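Small wooden cubes keep toppling past four high - table, blocks or me?
Home > Family & Games > Building toys
Viewed 2271 times

Posted by Angelica Dizon

Hi all! We picked up a bag of small colored wooden cubes (the Kombo ones, 91 in the bag) and my two kids have gotten very competitive about tower height. The trouble is we almost never get past four. The fifth one goes on, there's a wobble, and then everything is under the couch.

We play on a Kukberg side table with a glossy top, and I've started to wonder if the top is the problem. Would a mat help or make it worse? I've also been told to sand the cubes, but they're painted and I'd hate to ruin them. My son wants to beat his cousin in Barnton, who claims nine. I have my doubts about nine.

Kobina Acheampong
Member, 3182 posts

Nine is very doable, so don't call the cousin a liar yet! I'd leave the table alone. A hard, flat top is what you want, and a mat with any squish in it will tip the bottom cube as soon as there's weight on it. Check the table with a level, and fold some card under the short leg if it's off.

What did it for us was giving the tower a fixed spot. A white top with a thick black square on it works great, with the bottom cube sitting inside. Once you have straight black edges to look at, you notice right away when a cube has gone on crooked. Red, yellow, green, green in this one, and you can see even four cubes will pick up a very slight lean:

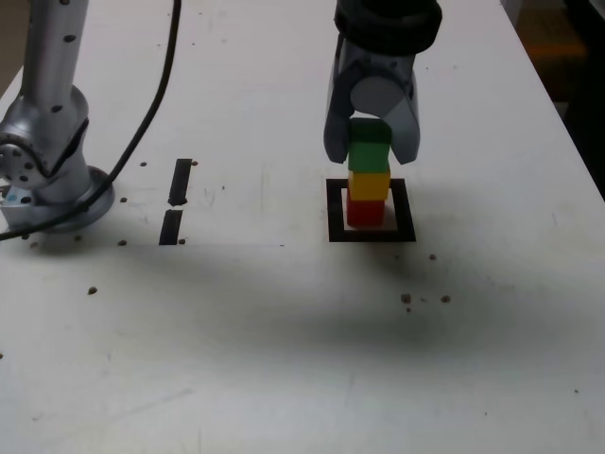 Getting from four to nine

Fix the lean when it's small. I crouch so my eyes are level with the top cube, look from the front, then walk around and look from the side (my knees complain but it's worth it). If the second cube is off, take it all down to that one and start over, since nudging a cube in the middle of a tower has never once worked for me.

Then sort your cubes. Cheap ones aren't all truly square. Put each one on the table and press the corners, and if it rocks, it goes up top or back in the bag. About sanding - if you must, 600 grit, very lightly, and only where there's a drip of paint.

Yvonne Crabtree

glue lol

Teodora Popescu

Agree with Kobina on sorting. Also let go slower than you think you need to. My daughter was placing them fine and then dragging the top one sideways with her thumb as she let go. Open both fingers at the same time and lift straight up. We're at eight now, and the dog has ended every try at nine.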